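Does a jewellery tin need a system?

I have been reading too much about decluttering again. The latest was a long piece arguing that every small thing you own should have its own compartment, ideally clear, ideally stackable, ideally bought from whoever was paying for the article. The set it recommended was the Bresbridge one, ten little trays in a frame, and it costs 40 pounds. For that money I could replace half of what would go in it.

So I sat down with what I have, at the round table in the bedroom with the spotted brown cloth on it, and tried to work out whether I had a problem at all. The storage so far is a plain metal tin with rounded corners and no lid. I've had it since the flat in Tasik Road, and I think it came with biscuits in it, though I wouldn't swear to that.

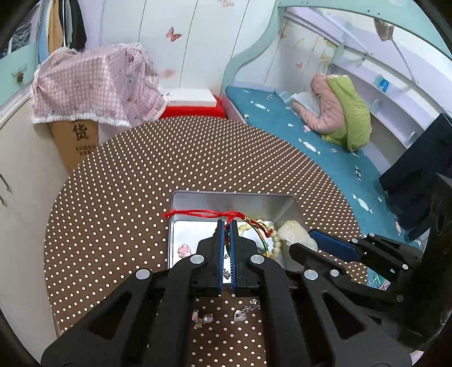 The first rule in the article is to sort by type. Bracelets with bracelets, chains with chains, charms with charms. Fine, except that half my things refuse to be a type. The braided one in red, yellow and green is a bracelet, I suppose, but it has a long loop of red cord and knots at the ends and it takes up more room than anything else. The pale beads are easy. The big whitish stone-looking thing is not. It isn't on a chain, I have never worn it, and I have no idea what the Bresbridge people would have me do with it. There are 186 comments under that article and not one of them mentions a lump.

I also doubt the claim that sorting saves time. It might if you wear something different every day. I wear the same two things from Monday to Sunday and look at the rest when I'm supposed to be doing the ironing.

The second rule is to take everything out before you decide anything. I have always been suspicious of this one, as it seems designed to make a small mess into a large one and then sell you the trays. But I did it, more or less.

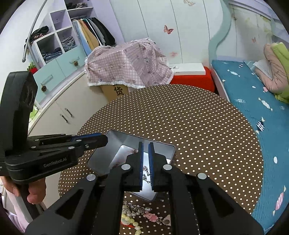 Chains are the real nuisance. Put one in with anything else and it goes looking for company. I've read that you should thread them through drinking straws, or lay them on cling film and roll it up, or dust them with talcum powder first. I tried the straws in June and can report that you then own a bundle of straws with necklace ends hanging out, which is no easier to live with and looks a good deal worse. The talc I refuse to do on principle – I'd be finding it in the carpet until Christmas.

The pink bear went in the "sentimental" group, along with anything I couldn't defend. The grey pearly beads I had half forgotten. I like them more than I expected to, so perhaps there is something in the tipping-out business, though I'd have got there by poking about with a finger.

Rule three is about bags. Small clear plastic ones, one item in each, air pressed out, so that silver doesn't go dull. Caden do a pack and so does everybody else. I can see the sense of it for something valuable that you hardly wear. For a string bracelet with a little orange charm on the end, I'm less convinced. You can't see what you've got without picking up every bag, they slide off each other, and they crackle when you're trying to get dressed quietly.
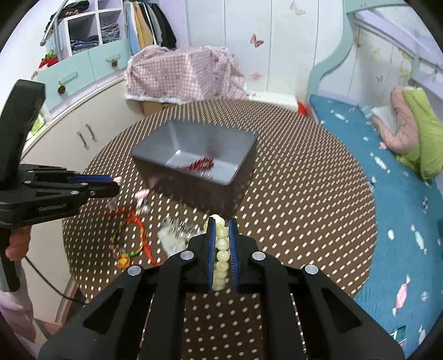 Beads don't tangle, for one thing. A strand of them can go anywhere and come out again in the same state, so that's a good part of the collection needing no help whatever. Cord doesn't do much harm either. Once I'd admitted that, the whole question came down to the chains, and I can't see myself paying for ten compartments to deal with those.

What I've settled on, for now, is 4 groups and no purchases. Beads and cord stay loose in the tin. Chains go in a bag each, I'll give the article that much. Bear and friends have a saucer on the windowsill. The lump is going on the bathroom shelf beside the Tehrani soap dish, where it can pass for something I chose.

I'll look again in a month and see whether it has all drifted back together. I expect it will have.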